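Teaching an arm to load a skewer from demonstrations

Suvside is our small imitation learning project, and skewering is my favorite task in it! The robot picks up a thin rod, pushes the point through three soft chunks, and sets the loaded skewer down. A person does that without looking. For a policy it's a lovely hard problem, and you can build it on a tabletop in an afternoon.

Step 1. Set the table

Lay the rod lengthwise on a white tray with the food on one side of it. Keep the background plain. Our first version had a patterned cloth, and the policy happily learned the cloth.

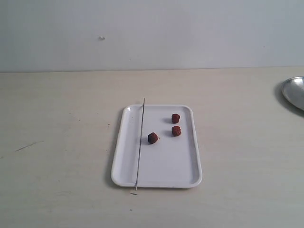
Move the pieces between demonstrations, but only by a little at first. We widened the spread in October, once the early runs looked steady.

Step 2. Record demonstrations

We used 291 demonstrations, all teleoperated. Go slowly at the moment of contact. If you miss a chunk, back off and try again, and keep that recording — recoveries are gold for training.

Step 3. Get the grasp right

The rod has to sit in the seam between the fingers and point straight out. A small tilt at the grip becomes a big error at the tip. 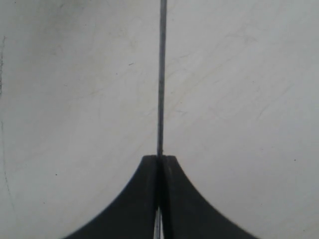 We add a short pause after the fingers close, so the policy gets a few calm views before it moves. That one change helped more than any tuning we did on the Vorkdale baseline.

Step 4. Train

Start with 4,000 steps and look at rollouts before you go longer. Crop the wrist view lightly, and leave the tip of the rod inside the crop! 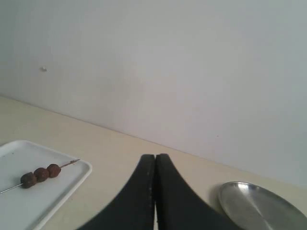 For scoring, we give one point per chunk on the rod, up to 3. A plain pass or fail hides a lot of progress.

Step 5. Watch the second chunk

The first piece blocks part of the wrist view, so the policy has to line up the next one with less to go on. Feeding in a short history of past views is well worth trying.

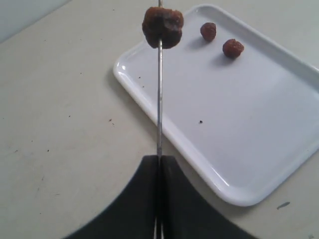
Wrist view: one chunk on the rod, two still on the tray.

Wipe up the crumbs between runs, then shuffle the pieces and go again.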